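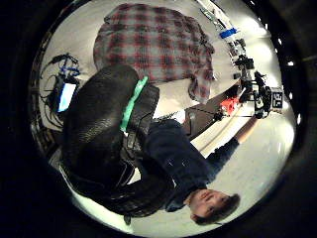 Collecting demos: your questions
by Rajeshwari Marar
November 2024 | 19 shares | 4 comments

How many demos does one task need?
I ask for 180 and keep the good ones. Gavar, our first model, got 100 and it showed – it froze whenever the cloth moved.

Does lighting matter?
Yes! Shiny tables are the worst, so mix it up. 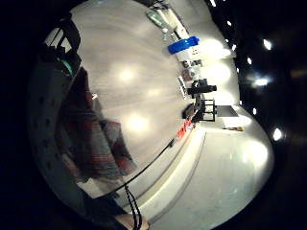

Striped fabric on the glossy tabletop.

Can I go fast?
Please don't. I do 25, then take a break. 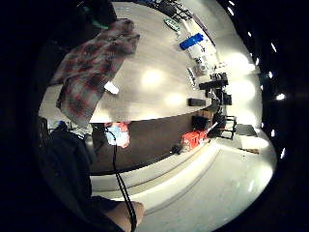 Achari wrote in to say that slow demos made for a slow robot, and would I trim the pauses? I do now, but only at the start and end.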